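Pet Health Board > Medications and Supplements > Pill pockets vs crushing: does it matter for thyroid tablets?

tamarack_j
My vet put our 11 year old cat on methimazole in March. The label says give by mouth twice a day, and that is all it says. The pharmacy leaflet says not to crush. A woman at the boarding place says she crushes everybody's pills into wet food and has never had a problem. The leaflet doesn't give a reason, which bugs me. Is there something in the tablet that gets ruined, or is it just something they print on all of them?

quillback
Depends on the tablet. Some have a coating that keeps the drug from breaking up too early, and crushing those changes how fast it goes in. Others have a coating that is only there so it doesn't taste terrible. With methimazole the bigger worry I've always heard is the person doing the crushing, since you end up with powder on your hands and in the air. Wear gloves if you have to split them.

dottie_m
My old guy was on it for years. Pill pocket, done. He figured it out once or twice, but then I'd give him two empty ones first and he stopped checking.

tamarack_j
Pill pockets last a week here and then she eats around them. I've seen Himent recommended, the chicken flavored liquid. Anybody used it? The site says "better absorbed than tablets" and doesn't say who measured that or in what.

quillback
"Better absorbed" with no number after it means nothing to me. Better than which tablet? In how many cats? I looked for a study once and found a brochure.

Fathima Debnath
I work the counter at a vet clinic (not a vet, not pretending to be). We send out a lot of compounded liquids and they're fine for plenty of cats. What I'd say is that the strength written on the bottle is what was aimed for on the day it was made, and how well it holds up depends on what it's mixed in and how you store it. So if a cat's numbers drift, we ask about the bottle before anything else. How old is it, was it in the fridge, did you shake it.

ridgerunner30
I don't buy that. A pharmacy puts a use-by date on it. If it's inside the date it should be the strength it says, or what is the date for?

Fathima Debnath
The date assumes you stored it the way the label says. I've had people tell me it lives on the windowsill over the stove.

ridgerunner30
Fair enough on the windowsill. I still think people blame the bottle when they've been skipping doses.

hobbs_and_co
We went to Konarley, which is a dry food topper you dust the crushed tablet into. Says on the bag it "masks bitter compounds." Our cat walked away from it. I tried it on the dog's bowl too (just the topper, no pill, obviously) and he ate it, but he eats mulch.
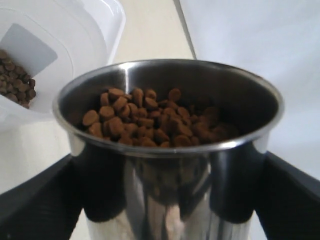 Brown dry kibble in a round stainless steel container.

quillback
Dry food is a bad place for a crushed pill anyway. The powder drops to the bottom and you have no idea how much went in. If she leaves a third of the bowl, did she leave a third of the dose? Could be all of it.

dottie_m
Mine licked the bottom clean so I never thought about that.

tamarack_j
Right, and I free feed dry, so crushing into that is out. I could do a spoon of wet food first and keep the rest back until it's gone.

hobbs_and_co
That's what our vet in Latstead said to do. Small spoon, hungry cat, then breakfast. She was against crushing, though. She wanted the whole tablet buried in the spoonful.

ridgerunner30
What about the ear gel? You rub it inside the ear and there's no fight. My sister in law swears by it.

quillback
I'd want bloodwork before I swore by anything. The gel works for some cats. From what I've read it's slower to kick in and less even than pills, and you have to switch ears and wipe off the old stuff. Also gloves again, because it goes through your skin just as happily as hers.

ridgerunner30
Her cat gained weight back. That's not nothing.

quillback
It isn't nothing, but it's one cat. Did they recheck her levels?

ridgerunner30
I'd have to ask.

Fathima Debnath
Whichever way you go, tell the clinic when you change the form. Going from tablet to liquid or gel isn't a straight swap even if the milligrams match, and they'll probably want a blood test a few weeks in. And please don't change it on your own because of a thread.

tamarack_j
Not planning to. Called the clinic this morning, May 31, 2019, writing it down here so I remember when I asked. The tech said the brand they dispense is coated and they want it given whole. She didn't know if the coating was for taste or for handling and is going to ask the vet. So I have the same answer as the leaflet, but at least a person said it.

dottie_m
Did they say anything about the Himent?

tamarack_j
They can order it. 30 mL bottle, keep it in the fridge. I asked about "better absorbed" and she said she'd never heard that from anybody except the rep.

hobbs_and_co
Saha makes a pill gun with a soft rubber tip, if you want to try the direct way. I got bit twice learning it – my own fault, I was too slow. Follow it with a little water from a syringe so the pill doesn't sit in her throat.

quillback
Seconding the water. That's one piece of advice I've never seen a vet argue with.

tamarack_j
Ordered the pill gun. Whole tablets for now, water after, blood test on the calendar. I'll post her numbers when I get them, whichever way they go.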